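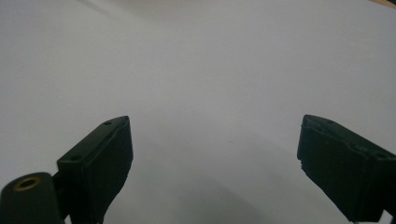 White surface, upper part, no marks.

Home Checklists > Rentals > Move-In

Starkby Building, Unit 19: Move-In Safety Checklist, With Comments
Completed July 1, 2026

Marked OK, NOT OK or CAN'T TELL. The form from Brosell Property only has a box for OK, so I added the other two.

1. Smoke alarm, hallway. OK. Loud enough. The sticker says "tested" with no date, so I'm treating it as never tested before today.

2. Smoke alarm, bedroom. NOT OK. There's a bracket on the ceiling and no alarm on it. The form was already ticked when I got it.

3. Carbon monoxide alarm. CAN'T TELL. The test button chirps. That proves the battery and the speaker work and very little else. No replacement date that I can find on the case.

4. Front door lock and chain. OK on the lock. The chain is held by two short screws in soft wood and I wouldn't count on it for anything.

5. Windows. NOT OK. The kitchen one opens, the bedroom one is painted shut. The listing called this "secure." If it's meant to be a way out in a fire, it has to open.

6. Outlets near water. NOT OK. The one by the kitchen sink trips and resets as it should. The bathroom one doesn't trip at all when I press the button. Brosell's reply was that it "may be an older style." It has a test button on it, so I'd expect the button to do something.

7. Hot water. CAN'T TELL. Felt very hot at the tub. I was told the heater is set "to the safe level" but the dial has letters and no numbers. Will buy a thermometer.

8. Stove. OK. All burners light. The anti-tip bracket is in place, which surprised me.

9. Space heater left by the last tenant, an Imer. NOT OK. Cord is stiff near the plug. I won't be using it in November or any other month. Please collect it.

10. Back stairs. NOT OK. Handrail moves when you lean on it. I was told it was fixed under work order 457. Whatever 457 was, the rail is still loose.

11. Fire extinguisher. CAN'T TELL. Needle is in the green. The tag is blank on both sides.

Repairs wanted before I sign: items 2, 5, 6, 10. The lease has a $600 deposit and a $50 "inspection fee," and I would like to know what was inspected.

Related checklists
Asante Guide to Renting: Questions Before You Sign
Move-Out Walkthrough
Winter Heating Check

Contact | Copyright 2026 | Back to top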